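The Clear Table and Other Promises
Speaker notes, 25/04/2020 version, Kuterero evening talks

Slide 1. Say hello, say the title, wait for people to find a seat. Then straight in: I don't believe in the clear table. I have tried it, I have read the books, and I think we have been sold something.

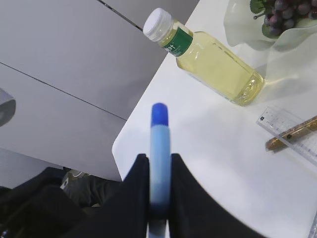 The claim goes like this. A table has one job. Decide what the job is, take away everything that doesn't belong to it, and you will think better, eat better and lose fewer things. Drirnix ran a whole course on it and I paid for a place. The handout was 20 pages long. On page 3 there is a drawing of a table with one lamp on it. Ask the room who owns a table like that. Pause. Move on whether or not anyone answers.

Slide 2. What ends up on a table. Talk to the slide for a minute, don't rush. A marker, a ruler, a bottle lying on its side, a bowl of grapes. By the one-job rule at least half of that is in the wrong place. Is it a desk? Then the grapes have to go. Is it for eating? Then the ruler has to go. My question for the course people, which I did put to them and which they did not answer: go where?

If someone says "the kitchen", say that in plenty of homes the kitchen is the same table.

Slide 3. The drawer problem. Most clearing is moving. You sweep the marker and the ruler into a drawer, and the table looks lovely, and the next time you want to rule a line you open four drawers. Wellington Medeiros kept a diary of this for me through October. He is much tidier than I am, so I expected him to prove me wrong. He wrote down every time he went looking for something he had put away "properly". I won't read it all out. The entry to read is the one about the scissors (yellow tab). It gets a laugh and it makes the point.

Be fair here. One diary from one man is thin. Say so before somebody else does.

Slide 4. Where the other side is right. Don't skip this, I skipped it last time and Cauã Camargo was cross with me afterwards, with reason.

-- Liquids. A bottle on its side is only as good as its cap. I wouldn't leave one lying next to paper I cared about, and I wouldn't defend anybody who did. Stand it up.
-- Clear plastic on white. A see-through ruler on a white top is very easy to miss. You can lose it while looking at it. Coloured rulers exist.
-- Fruit. Grapes in a bowl are fine for an afternoon. After that they are a chore with stalks.
-- Corners. Anything near a corner gets caught by a sleeve sooner or later.

So I do accept some rules. What I doubt is the big rule, the one that says the bare surface is the aim.

Slide 5. The numbers slide. Stustoveo, who sell boxes, say their customers save 1,719 minutes a year. I wrote to ask how they got the 19. No reply so far. I'd like to know who sat there with a watch, and whether they took off the time spent buying the boxes. Keep this short, it is easy to get cheap laughs and sound bitter.

(Skip slide 6 if running late.)

Slide 6. Kļaviņa's test, from the reading group. Leave a thing out. If you pick it up again before bed, it was in the right place. If you only moved it to make room for a plate, find it somewhere else. I like this one a bit more than the others, though I can't see it working with small children, and I have only tried it on my own desk. The marker passed. The stapler didn't, and it is still there.

Slide 7. Questions. Likely ones: guests (yes, I clear up for guests, everyone does), dust (fair point, no good answer), and whether I am just defending my own mess. To that last one -- partly, yes.

Notes for me: water, spare batteries for the clicker, give Wellington his diary back. The written version is already 2,000 words and Cauã wants it shorter, so no new slides.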